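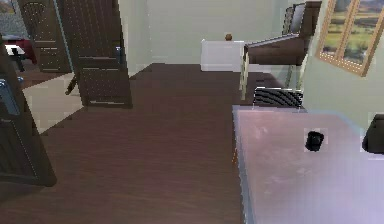
Dark wooden doors, one of them standing open

Doors that stick, doors that squeak

In our house we have many inside doors and all of them are heavy. When we moved in, seven of them made noise and two did not close. I am not a joiner, but with patience I could repair most of this myself, and I write down what I learned.

For a squeak, start with the hinges. Lift out one pin only, wipe it with an old cloth, rub it with a little candle wax and put it back. Then do the next one. Cooking oil is a bad choice. It works for a week and after that it collects dust and becomes black glue.

If the door rubs at the top, check the screws of the upper hinge before you take any tool for cutting. Very often they are only loose. When the hole is too wide, fill it with a wooden matchstick and some wood glue, wait 24 hours, and put the screw in again. 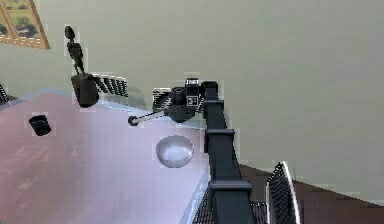 A light-coloured table

To find the place where a door rubs, colour the edge with soft chalk and close it slowly two or three times. The mark on the frame shows you where to sand. Take away very little - you cannot put it back. My neighbour Mircea Preda took too much in a dry October and now he has a draught all winter. 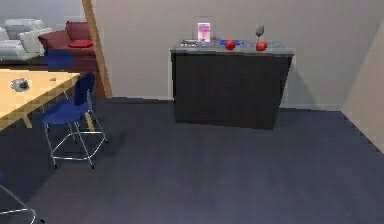

Last changed: June 18, 2025

Several readers asked me about doors that swing open alone. This means usually that the hinges are not in one vertical line. Hang a string with a small weight beside them and look. A piece of thin card behind the lower hinge can be enough. Walid Rawashdeh wrote to me that he used a cereal box and it holds already nine years.

For lever handles that hang down, the spring inside is tired. First tighten the small screw under the handle, if yours has one. A new spring is cheap, but bring the old one to the shop,

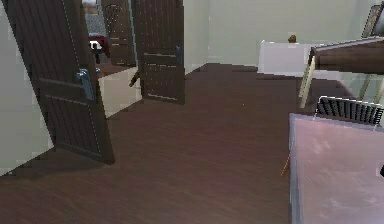

as the sizes are different and they look almost the same. Keep the screws in a cup while you work, and support the door with a wedge if you must take off a hinge. For a really heavy door please ask a second person to hold it.

Next I will write about keyholes and old locks.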